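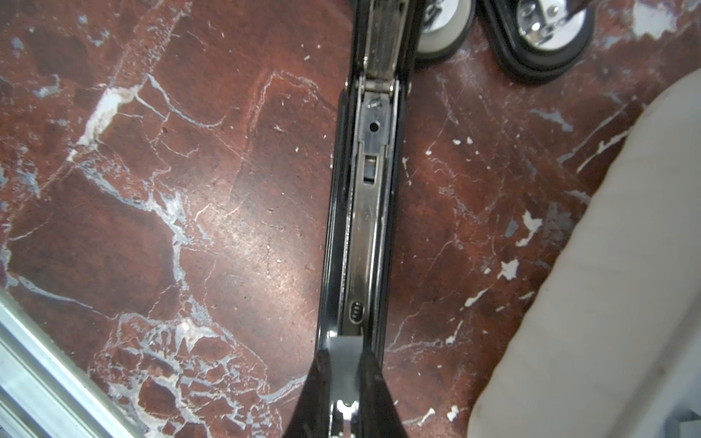
Renato Salazar has been chasing one fault since December, and he is delighted with it. He runs the grasping bench at Samonte, a small shop that builds pick-and-place arms for people who refill supply closets, and when I visited he had been up since before six because an idea about grip force had come to him in the shower. The object of all this attention is a black stapler. It lies on a slab of polished red marble with white veins running through it, the gripper closed on one end, the long chrome channel shining back up at the wrist camera. "Look at how much light is coming off that thing," Salazar said, leaning in until his nose was nearly on the monitor. "The metal is bright, the plastic is bright, the stone is bright. It's gorgeous! It's everything that can hurt you in one view."

What hurt him, in December, was a pick that came back as a success and wasn't one. The arm closed on a stapler, the software logged a good hold, the wrist lifted, and a moment later the stapler left the gripper sideways and hit a shelf across the aisle. Everyone was standing where they were supposed to stand and no one got hurt. Salazar still stopped the whole test program that afternoon.

"We had 775 picks in that run, and I'd been walking around feeling very good about them," he said. "Then one goes flying. So I pulled the logs for every one of the 775, and I found 24 more that had the same signature. The same little twitch in the finger current, right as the lift starts. Those 24 just happened to stay in the hand."

I asked him to explain the twitch to someone who doesn't read current plots for fun, and he lit up. He grabbed a stapler off his desk (he has a drawer of them now) and held it by the tip between two fingers.

"Okay, so it's long, and the weight isn't where you're holding it. You pick it up by the end and it wants to droop. Fine, we planned for droop. But it's also hinged! It's two long pieces that can move against each other. When it droops, it can open a little, and now the thing between your fingers is a different shape from the thing you grabbed."

The gripper, he said, did what it had been told. It felt the shape change, decided the hold was getting loose, and squeezed harder. On a plain block that would have been the right answer. On the tapered end of a stapler with a slick plastic shell, squeezing harder pushed it out like a watermelon seed. He demonstrated this with real watermelon-seed enthusiasm and I had to duck.

The squeeze routine came with Wumitz, the control package Samonte uses on all its arms, and Salazar is careful to say that he doesn't blame it. The setting that did the damage was one his own team had turned up. They had been having trouble with heavy tape dispensers, raised the limit on how fast the fingers could add force, and got their tape dispensers. "That was me," he said. "My initials are on the change. I tested it on dispensers for two days and I was so happy with it that I never went back and ran the old objects again. That's the part I tell new people about."

There was a second problem underneath the first one, and he thinks it's the more serious of the two. The success flag was set at the moment the fingers stopped closing, before the lift. Anything that happened after that was invisible to the count. The thrown stapler went into the daily report as a good pick, and it would have stayed there if a person hadn't been in the room to hear it hit the shelf.

"I love a loud failure," Salazar said. "A loud failure is a gift. It's the 24 quiet ones that keep me up."

The fixes took most of the winter. Force now ramps slowly once the wrist is off the surface, and if the fingers move more than a set amount during the lift, the arm goes back down and lets go. The flag isn't set until the object has been held still in the air. He also wrote a rule that any change to finger force means rerunning the full object list, no exceptions, including for him.

Then he went back to staplers. His team has done 467 stapler picks since the change, and 328 of those were deliberately bad: gripped at the end, gripped crooked, gripped on the slipperiest part they could find. Several were dropped. None were thrown. He showed me a drop and narrated it like a ballgame. The arm started up, felt the shift, stopped, sank, opened its fingers, and set the stapler down with a small click. "There! Did you see it give up? It gave up so nicely!"

He wants to try scissors next, which are hinged too and a good deal less friendly, and he has already asked for a taller shield around the bench before anyone runs them. Plumura, the office supplier that was supposed to get the first two arms this winter, has agreed to wait until the scissors are done. Salazar called them himself the day after the throw and read them the log over the phone.

"They asked if they could come watch," he said. "I said yes, wear the glasses."

Interview held at Samonte's bench, 27/02/2019.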